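Zukilex Handheld Gripper Kit: Review

We bought the Zukilex kit in June to collect training data for towel and clothing work. Before that we had been using a pair of grippers Lavanya Gounder put together from printed parts, which did the job but went out of alignment every few days. The Zukilex kit cost us $2000 for a pair, with the marker cubes, the headset mount, the harness and one year of software included. Spare finger pads are sold separately.

Our use is narrow. We fold, sort and bag soft goods, and we record people doing it so the motions can later be used to train a two-armed robot. I can't say how the kit does with cups, tools or anything heavy.

Setup took most of a morning. The printed guide covers the grippers well and the headset hardly at all. Pairing was simple, but the calibration step failed twice before we noticed that the marker board has to stand upright and can't be moved until the progress bar is done. Once it passed, it held through the whole first week.

The grip itself is the best part of the kit. The pads are black rubber with a textured inner surface, and they hold thick fabric without much squeezing. On our old pair, towels slid out whenever you lifted from a single layer. With these I can pick up one corner and shake the towel out.

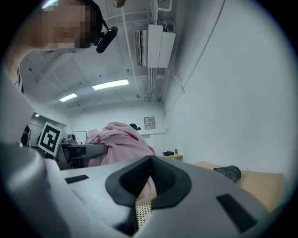
Can one person run the kit without help?
After the first calibration, one person can start, stop and save recordings with the button on the right handle, but setup goes much faster with a second person watching the laptop.

Weight is fine for short jobs. Each gripper weighs 400 grams with the cube attached, and most of that sits toward the front. By the end of an hour I feel it in my wrists. We now swap operators after every 9 recordings, and complaints have mostly stopped. Lavanya has smaller hands than I do and finds the trigger a long reach. Zukilex sells a short trigger, and I would order it with the kit if anyone on your team wears small gloves.

Tracking was better than I expected. The cubes can be followed from most angles, and short blocks are filled in by the motion sensor. It gets worse when both hands go deep into a basket or when one arm crosses over the other. In those cases the software puts a yellow bar on the timeline, and you can trim that part or throw out the take. We throw out more than I would like when we do laundry baskets.

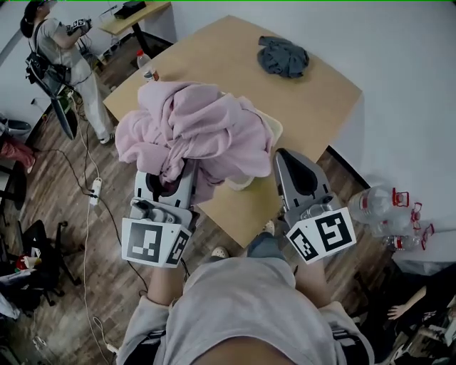

The cables are my main complaint. The ones in the box are stiff and a bit too short for a person who has to walk around a table. We replaced them with softer ones from Sellska and the difference was clear right away. For this price, better cables should come standard.

The software is plain but steady. It has crashed on us four times, always while exporting and never while recording, so we have not lost a take. Export to common formats works. The file names it picks are long and hard to read, and there is no way to rename a batch. We wrote a small script for that.

Thin fabric and large, heavy towels are the two things we still struggle with. Thin shirts bunch up between the pads, and you have to open wide and come in again. Big towels are easy to hold but tend to fold up over the housing and get in front of the camera.
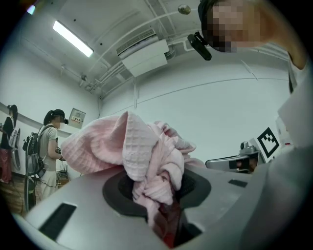 When that happens, the wrist video is of little use and you depend on the headset view. Zukilex suggests gripping closer to the hem. This helps with hand towels and does very little with bath towels.

Cleaning is easy. Lint collects along the edge of the rubber and comes off with a damp cloth. One pad started to lift at a corner after heavy use. Support mailed a new one within the week and did not ask for the old one back.

We also looked at the Ternholm set. It is lighter and the headset fits better, but the fingers are hard plastic and the loan pair dropped towels constantly. The Zamani kit was out of stock, so I can't compare it.

Rating: 4 out of 5. I took a point off for the cables and the thin headset instructions. If your work is mostly cloth, I would buy it again, along with two spare pads and a set of longer cables.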